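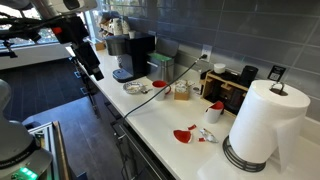 Notes by Paweena Meesuk, revised 2019-04-24

Filed under: Materials 2 > Lecture handouts > Ceramics

Home | Syllabus | Handouts | Lab sheets | Reading

Handout 6. Why mugs break

Last time we finished with metals and the way they bend before they fail. A steel spoon can be bent and straightened again. A mug can't. Stoneware and porcelain hardly stretch at all at room temperature, and when they go they go all at once, into pieces with sharp edges. Most of the ceramic failures you will see in daily life are of this kind.

1. What the body is made of

A stoneware mug starts as clay, feldspar and quartz. In the kiln the feldspar melts first and forms a glass that runs between the other grains. The body we use in the lab is fired to 1,230 °C. After cooling you have grains of quartz and mullite held in glass, with small closed pores left over from the firing. Each pore is a possible starting point for a crack.

The quartz matters more than students expect. It shrinks more than the glass around it on cooling, and the mismatch leaves tiny cracks around the larger grains. Finer quartz gives fewer of them. Lingyun Feng's thesis (in the reading list) has good micrographs.

2. Flaws and stress

In theory the bonds in a ceramic should make it very strong. The measured strength is far lower because stress piles up at the tip of any flaw. The formula you need is

K = Y × s × √(πa)

where s is the applied stress, a is the length of a surface crack and Y depends on the shape. The crack runs when K reaches the toughness of the material. If the crack is four times as long, the stress needed is halved. Work this out for yourself before the tutorial.

It follows that two mugs from the same batch can have quite different strengths. We can't give one number and stop there, so we use Weibull statistics – see Handout 7.

3. Impact

When a mug hits a hard surface the contact is at one small point. The wall flexes inward there and is put in tension on the inside face, and the crack often begins on that face. The handle is a special case. It is joined on while the clay is still damp, the joint may dry at a different rate from the wall, and the sharp inside corner raises the stress.

A crack that has enough energy behind it will branch. A gentle knock tends to give two or three large pieces, while a hard one gives many small ones. This is the basis for reading a break backward from its pieces, which you will do in the lab.
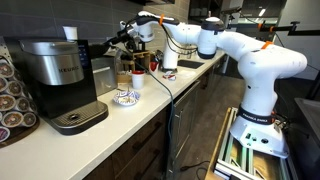

4. Thermal shock

Pour hot water into a cold mug and the inside face tries to expand before the outside has warmed up. The inside is put in compression and the outside in tension. Ceramics are weak in tension, so the risk is on the outside face. Thick walls are worse than thin ones because the temperature difference across them is larger. Going the other way, from hot to cold water, puts the wetted surface in tension, and that is the more severe test.

5. Glaze fit

If the glaze shrinks less than the body on cooling it ends up in compression, and the mug is stronger for it. If it shrinks more, it crazes. Crazing can show up months after firing – the body slowly takes up moisture and swells.

For the lab

Bring safety glasses and closed shoes. Senan Buckley will hand out the bagged samples. Lay the pieces out on the tray, find the origin, sketch it, and mark the direction of travel on at least two cracks. Read pages 37 to 91 of the course reader first.

Contact: Materials teaching office, Quinlan Building | © Inville College | Back to top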